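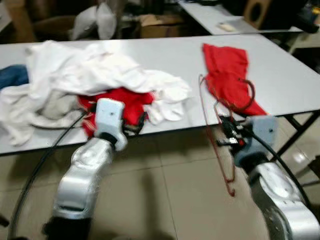 Fig. 1. The sorting table at the hanging station. The gripper on the right holds a red wire hanger.

Work and Automation, Unit 4: The hanging station
Course notes by Carys Beddoe. Read before the seminar.

4.1 The case

Durkell runs a garment service at Cidham. It takes in returned and hired clothing, checks it, puts it on hangers and sends it back out. Until last year all the hanging was done by hand. There are now two-armed robots on part of that work, supplied by Trivton and set up by a contractor, Van den Broek.

The site handled 3,432 garments in the week we studied. On one shift the robots hung 112 of them and the staff hung 900. Keep those two figures in mind when you read the press coverage, which mostly talks about replacement. On that shift the people did most of the hanging, and they also did everything that made the robots' share possible.

4.2 What the task consists of

Hanging a shirt sounds like one job. For planning purposes Durkell now treats it as several:

Finding one garment in a heap
Pulling it free without dragging the rest
Finding the neck and shoulders
Getting the hanger in
Straightening the garment
Putting it on the rail

An experienced hanger does not notice these steps. Godelieve Mertens, who led the station before the change and still does, told us she could not have written the list herself. She had to be filmed doing it, and she disagreed with the first version because it left out looking. She looks at the next garment while her hands are still busy with the last one.

Cloth is hard for machines for a plain reason. A box has the same shape wherever you put it down. A shirt dropped twice will lie two different ways, and a sleeve can be inside out or caught under something else. White on white is worse, as the edge of one garment is hard to tell from the fold of another.
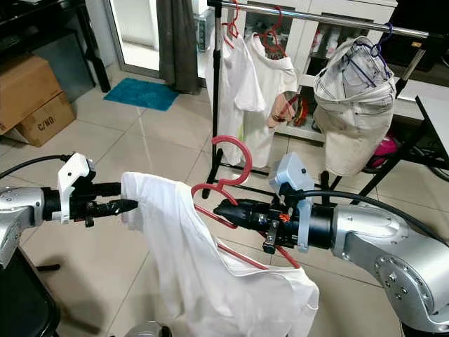
Fig. 2. A white shirt and a red hanger held between two grippers, with hung garments on the rack behind.

4.3 What changed for the staff

Pace. By hand, the speed was set by the person and by how much was on the table. Next to a robot, staff said they kept checking whether it needed them. Several found this more tiring than the hanging had been, though their arms and shoulders ached less at the end of a shift.

Sorting. This used to be done as people went along. It is now a job of its own, done first, and it decides how well the rest goes. Trousers and shirts are best kept apart. Large heaps are broken up by hand.

Stepping in. When a garment slips or a hanger catches, someone has to stop the arms, clear the problem and start again. In the first months only the contractor's engineer was allowed to do this. Staff stood and waited, and the waiting was logged as idle time against their station. Mertens raised it with the site manager, and the rule was changed after training.

Pay. The old grade was based on garments hung per hour. That measure makes no sense for a person who sorts for a robot and clears its faults. Durkell moved the station to a flat hourly rate in July. Slower workers gained from this and the two fastest lost money – a point that does not appear in the company's own summary.

4.4 Skill

There are two common readings of cases like this. The first says that skill drains out of the job, leaving people to feed and mind a machine. The second says that people move up to more interesting work.

Cidham gives some support to both. Sorting is dull, and staff say so. Clearing faults takes judgement, and the people best at it are those who hung clothes by hand for years. New starters have not had that practice. If they spend most of their time sorting, it is not clear where they will get it. Mertens now puts every new starter on hand hanging for 2 weeks before they go near the robot station. The company has not yet agreed to make this permanent.

4.5 For the seminar

Come with short notes on the following.

Who should be able to stop the arms, and who should decide that?
Look again at the steps in 4.2. Pick a job you have done yourself and write a list of the same kind. Note which steps you left out at first.
How would you pay the station? Say who loses under your scheme.

Reading: the site report, sections 2 and 5. The pay tables are in the appendix and you will need them for the last item.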